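Trelesbridge Community Center – Drinks and Refreshment Point Inspection
Room 4, ground floor. Form 1026, with inspector's comments
Inspection date: Saturday, August 12, 2023
Inspected by: Nerea Toledo
Reviewed by: Kagiso Ntuli 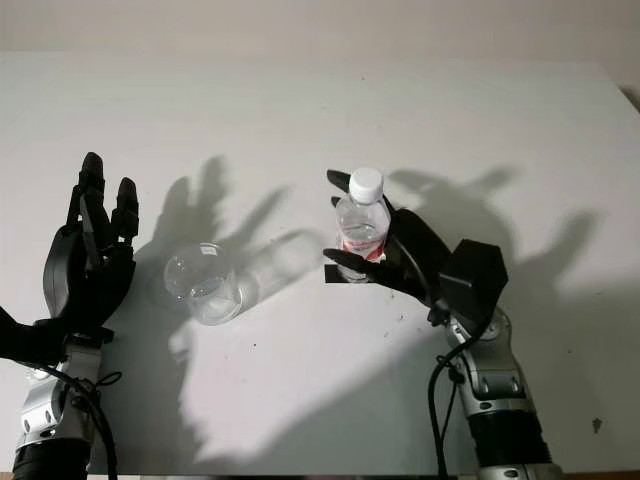
The refreshment point is inspected under the center's general hygiene and slip-hazard procedure. The inspection covers the serving table, cups, bottled water, lighting and the floor between the table and the door. Drinks are to be poured at the table and in no other part of the room. A small bottle with a screw cap and a clear plastic cup, set down upright on the tabletop, is the accepted standard for an individual serving. Pitchers remain withdrawn from use until Bellberg supplies replacement lids.

Each item is marked Pass, Action or Not Inspected. An item marked Action must carry a comment and the name of the person responsible.

SECTION A – TABLE AND WALL

A1. Tabletop clean, with no residue or sticky patches.
Pass.
Comment: Wiped down before the inspection began. A light-colored top shows coffee rings readily and should be checked between sessions as well as at closing.

A2. Table stable when leaned on from either long side.
Action.
Comment: Slight movement at the corner nearest the door. The foot is to be adjusted and the table rechecked under load. Responsible: Edin Vukadinović.

A3. Edges free of chips and splinters.
Pass.

A4. Wall behind the table clean to shoulder height.
Pass.
Comment: Old tape marks reported in January have been removed.

SECTION B – CUPS

B1. Cups stored in a closed sleeve or covered box until needed.
Action.
Comment: One sleeve in the cupboard had been torn open along its length. The contents were discarded. Users are reminded to open sleeves at the end only.

B2. Cups free of cracks, with an even rim.
Pass.
Comment: Sample taken from the Drikell carton. Clear cups are preferred at this point, as cracks and foreign matter can be seen before pouring.

B3. Cups not filled above three-quarters.
Not Inspected.
Comment: No session was being served. To be observed at the next Salcedo luncheon.

B4. Used cups placed directly in the bin and not stacked on the table.
Not Inspected.
Comment: See B3.

SECTION C – BOTTLED WATER

C1. Caps sealed at the time of issue.
Pass.
Comment: Seals were checked on the cupboard stock. Any bottle with a broken seal that has not been claimed by the end of a session is to be emptied and recycled.

C2. Labels attached and readable, with the date visible.
Pass.

C3. Stock kept off the floor and away from direct sun.
Action.
Comment: 2 cases were found beneath the window. They were moved to the lower shelf during the visit – the shelf should be marked so that deliveries are left there in future. Responsible: Florencio Cabello.

C4. Bottles recapped when not being poured.
Not Inspected.
Comment: To be observed together with B3 and B4.

SECTION D – LIGHTING AND FLOOR

D1. Table adequately lit for pouring.
Pass.
Comment: Overhead light is strong. Persons standing over the table cast a heavy shadow on their own work, and a clear cup can be overlooked in it. Servers should place the cup where they can see the rim.

D2. Floor dry and free of trailing items between the table and the door.
Pass.

D3. Wet floor sign and paper towels within reach.
Action.
Comment: Sign present. The towel dispenser was almost empty and the spare roll was missing from the cupboard. Responsible: Miłosz Witkowska.

D4. Spill procedure displayed.
Pass.
Comment: The posted copy is current but is fixed rather high. It may be lowered when the notice board is next changed.

FOLLOW-UP

Items A2 and D3 are to be closed before the room is next booked for an event with refreshments. Item B1 requires no repair; a reminder will be included with the booking confirmation. Item C3 will be closed once the shelf has been marked.

Items recorded as Not Inspected do not count as passed. The 3 items concerned will be entered on a supplementary sheet and attached to this form.

Reviewer's comment (K. Ntuli): Agreed. Please confirm the table adjustment in writing – a verbal report was accepted last time and the fault was later raised again by a hirer.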